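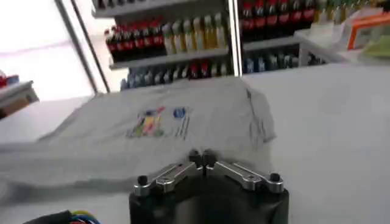 A light gray tee on the folding table at Lorum, drinks shelves just behind.

About Lorum

Lorum is a wash-and-fold laundry with a small shop attached, on the corner of Mahrous Street in Trolumville. We opened in April with 3 washers, one long table and a kettle, and we've been folding other people's T-shirts ever since (along with their towels, their bedsheets and more odd socks than we care to think about!).

The building used to be a grocery, and when we took it over we couldn't quite bring ourselves to pull out all the shelves. So we kept them and stocked them with bottled drinks, and people seem to like having something to sip while they wait. A good many of our neighbors come in just for the drinks and a chat, and that suits us fine.

If we had to pick the heart of the place, it would be the table. Everything that leaves here in a Lorum bag gets laid out flat and smoothed by hand before it is folded. We wanted a white top so that a stray thread or a missed spot would show up right away, and we wipe it down between every order.

T-shirts are what we see the most of — team shirts, concert shirts, shirts from fun runs that people swear they are going to run again next year. Printed ones get a bit of extra care from us. We wash them inside out in cool water, dry them on low, and fold them so the crease runs beside the picture and never through it. Sleeves go in first, then the sides, then up from the hem. If you like yours rolled, or on hangers, or folded the way your grandmother did it, just write that on your order slip and we'll do our best to match it.

Last year we washed 2105 orders, which still amazes us when we think back to that first slow spring, when we would sometimes fold the same stack of our own towels twice to look busy. We also do the table linens for the Lundov Dance Hall and the practice jerseys for several youth teams in town, and each spring we hold a free wash day for families who could use one.

You don't need an appointment. Bring your laundry in any bag you have, tell us about allergies or anything that must not go in the dryer, and we will text you when it's ready. Most orders are done by the next afternoon. Small mending jobs, such as loose hems and missing buttons, can be added at the counter.

Come by and say hello. We're at 638 Mahrous Street, with parking in back and a bench out front.

Page last updated September 25, 2021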